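Tea corner, September: the cups, the tray and the rest of it

Quick page before I forget which pictures were which. This is the tea corner at the Dallcombe hall, the brown table, as we had it set up for the September open afternoon. Fergal Flanagan asked for a page people can look at before they come, so they know what we have and stop bringing kettles. We have kettles!! Two of them, both fine.

Short version of what's new. Paper cups instead of the mugs. The mugs went in the cupboard under the stairs after the last one, too many chips and Saranya D'Souza was at the sink till nearly 5 washing up. Nobody wanted that again. So paper, white, plain. Zuleica Barbosa ordered them from Drekitz, 387 in the box when Josué went through it, which is an odd number for a box but ok. Still plenty left.

The table cover stays on, wrinkles and all. I know. It was folded in the drawer over the summer and the iron is at Cleiton's.

Other bits before the pictures:

Tea is in the tall tin, coffee in the short one. Labels fell off, will redo.

Sugar by the window.

Milk in the little fridge, second shelf. Please dont put it in the door, it tips.

Cutting board is for cake and lemon only. Bread gets done in the kitchen.

Cups and tray in the middle, couple of pictures:

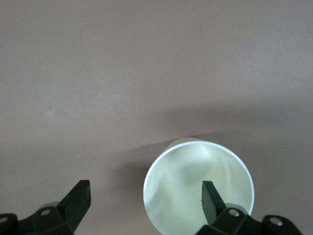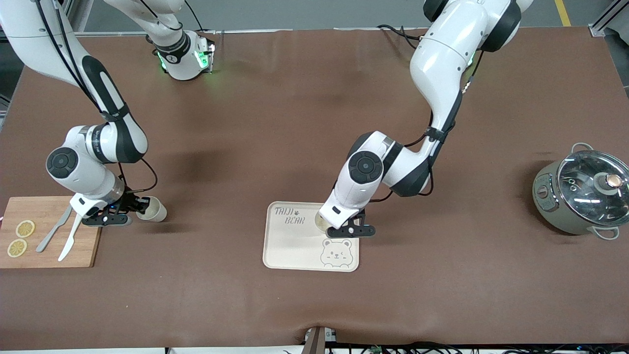

White cups on the brown table. Second picture has the beige tray with the rounded corners, TAIJI BEAR and the tiny paw print, one cup standing on it and one on its side by the cutting board.

Lots of people asked about the tray. No idea where you'd buy one now, sorry. Saranya brought it in with a bag of things from her sister's move and it just stayed. The raised rim is the useful part, a knocked cup doesn't go straight onto somebody's lap. We tried the flat one from Sampaio before and gave up on it, everything slid. If anyone sees another tray like the beige one let me know, would take a second one gladly. Doesn't need a bear on it. (Would be nice tho.)

Notes for whoever sets up next time, mostly for me:

Cups out of the sleeve first, then the tray, then the board. If the board goes down first there's no room to turn the tray and you end up moving it all twice.

Don't stack the cups more than five high on the table. They look ok and then someone opens the side door.

Paper cups get hot. Two together for coffee if people want, we've got enough. Zuleica says sleeves are 229 to the pack from the same place and wants to know if it's worth it. I said maybe. Tell her what you think, not me, I just pour.

Used cups go in the bag by the coat rail, NOT in the green bin. The green bin is for the garden people and they did mention it.

Wipe the tray with a damp cloth only. Someone put it in the sink with the pans last time and the print is what everybody likes about it, so please no scrubbing.

Lemon knife goes back in the kitchen drawer, handle out. Went home in someone's cake tin once already, took weeks to come back.

We had 80 chairs out, more than enough. The ones at the back by the radiator never got used so I'd leave those stacked next time and have a bit more room round the table. The queue was backing up into the doorway by three in the afternoon and people with plates were going the wrong way round it. Cleiton Lopes thinks turn the table sideways. Fergal thinks leave it. We'll see who gets there first.

Cakes, since I'll be asked: the orange one was Josué Bittencourt's, recipe from his aunt in Malta, and yes he's been told to write it down. He says it's mostly almonds and guessing. The dark one was shop bought and I'm not saying who by.

More pictures of the cake end when Saranya sends me hers. If you've got any from the afternoon drop them in the shared folder, same one as last year, put your name in the title or I can't tell whose is whose.

Next one probly same time, same table. Will put the list up by the door for who's bringing what.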